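A morning in the practice rooms at Zoltorgate

Zoltorgate opened its household packing rooms to visitors on Thu 20 July, and I went with Gervasio Quiroga, who had booked our places in the spring. The center sits behind the old Tillen bus depot. Visitors park on the gravel side and walk in past the loading bay.

We signed in at the desk and were given a badge and a map. The map shows 10 rooms, and seven of them were open. Each one is set up as part of an ordinary home: two kitchens, a hallway, a laundry, a living room and two bedrooms. People come to these rooms to practice small jobs like folding, sorting, putting things in boxes and taking them out again. The open day let the rest of us look at how the rooms are stocked.

The kitchens were crowded, so we started with the bedrooms. Storage for small supplies was the subject there. The staff use shallow open boxes, one kind of item to a box, and they like a strong color on the rim so the box is easy to find against the bedding. Soft packs in slippery film are harder to put away than they look. They slide, and the ends catch on the sides.

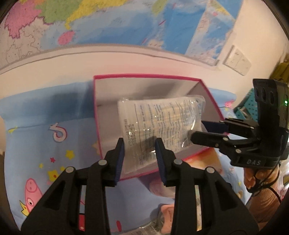 A wrapped pack in one of the pink-rimmed boxes, on the cartoon-print cloth.

Gervasio asked why the packs were not taken out of their wrapping first. The answer was that most people at home don't do that either. A pack goes in the box sealed and gets opened when it is needed. He wrote this down. He is planning a linen closet for his sister's guest house and has been collecting ideas since October.

The boxes come from Aerts, which had a table in the corridor with a price list. We didn't buy any. The smallest order was 140 boxes, far more than a guest house could use. Wosteveo had the next table, with drawer dividers and shelf liners, and would sell single pieces. Gervasio bought two liners and carried them for the rest of the visit.

After coffee we went back to the bedrooms, which were quieter by then. The beds are used as work surfaces as much as anything else. With a printed sheet on, a bed gives you a wide area at a good height for laying out packages before they are put away.
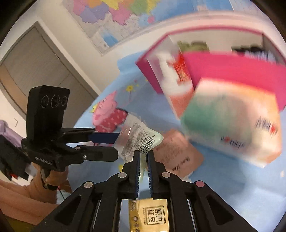
I would do it the same way at home, though my own bed is lower and hard on the back. The hallway and laundry took us another half hour. The laundry is the smallest room and would be better seen early, before the line forms.

The desk told us on the way out that 518 people had signed up for the day. It felt busy in the corridor and fine everywhere else. Entry is free but must be booked. The cafe takes cards only, and the soup was gone by noon - bring a sandwich if you plan to stay. The Tillen bus stops at the main gate, and the walk from there is uphill.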